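Sorting table check, Skedivham site
Mar 10, 2022. Checked by Balakrishnan Thampi

1. Arm and base
Feet and brackets: OK. Cable on pedestal: OK.
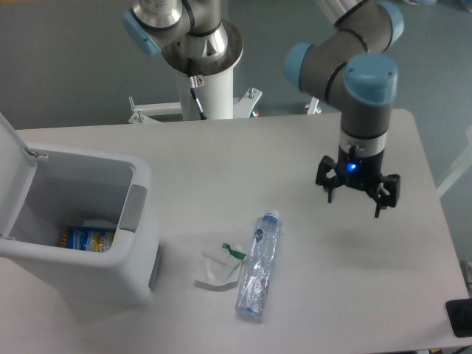 Staff used to clear this table by hand. Two of them now watch the arm and log stops - fewer bends, more standing.

2. Bin
Lid stays up during a run. Hands out until the arm is parked.
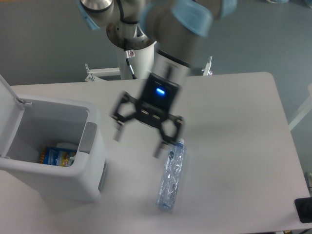
3. Stops
Log showed 111 picks between stops. Jadach wants a stool for the watcher.
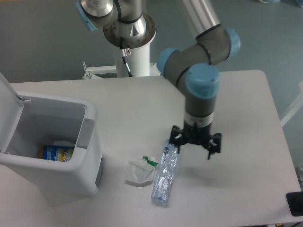
Who empties the bin now?
The person on watch, after pressing stop. Tuncer will add this to the shift sheet.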